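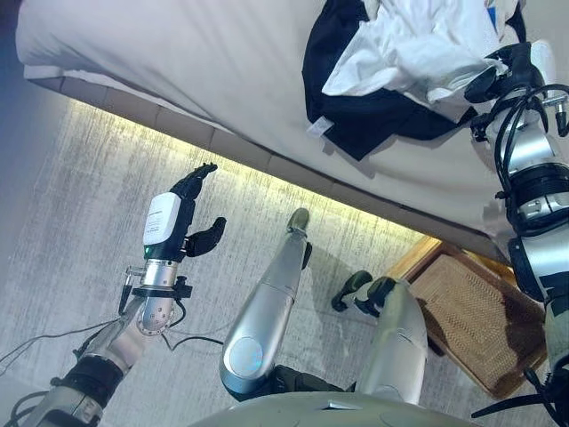

# Wustier bedroom clothes set

Search this site Search Go

2 min read

Clothes on a bed, clothes off a bed. That's the set. 249 clips, split into 10 folders by room setup. Notes below are from me (Fenna Meijer), written fast, will clean up in February.

## What's in it

- loose clothes, mostly black and white, heaped or spread
- beds made up hotel style, some with a runner across the foot, some without
- tasks: pick up one thing, move the pile, clear the bed
- no folding. Folding is in Landik, seperate download

Labels are per garment, not per pile. If a white thing sits on a black thing they get two labels, even when only a sleeve of one shows.
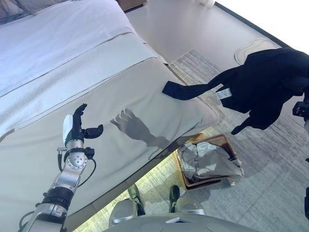
Runner counts as bedding, never as a garment. Same for duvet and pillows. We changed this halfway, so folders 1 to 8 were relabeled by Bayu Chong. If you have the old copy, toss it.

## Known problems

- black on black is hard. Folds get lumped together, straps and belts get called sleeves
- "shirt" vs "jacket" is a coin flip on dark stuff. Use the parent label "top" if you don't care
- care labels not marked
- 201 clips checked by a second person, the rest not yet
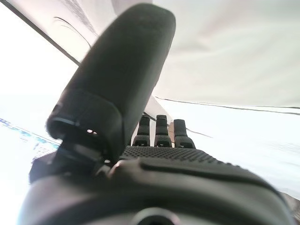

A garment counts as off the bed once no part of it touches the bedding. Hanging over the edge = still on. Landed on the rug = off, and gets the "floor" flag. Draped on the bed base = still on, sorry, we argued over that one too.

## Layout

clips/, labels/, rooms.txt. Room names in rooms.txt are the Waltum ones, old Pangaribuan names in the second column.

Fixes to the label files go to Zdzisław Duda, not to me. Put the folder number in the subject line please, otherwise it gets lost
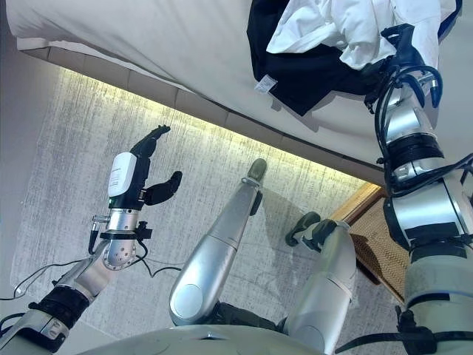
Aqeel Mohmand: could the two-garment piles get a "which is on top" field? I'm sorting by hand right now and it's slow.

Fenna Meijer: yes, next version. Send me your list if you have one

Sebastião Miranda: rooms.txt has a blank line at the end that breaks my loader. Otherwise fine, the runner rule saved me a lot of greif.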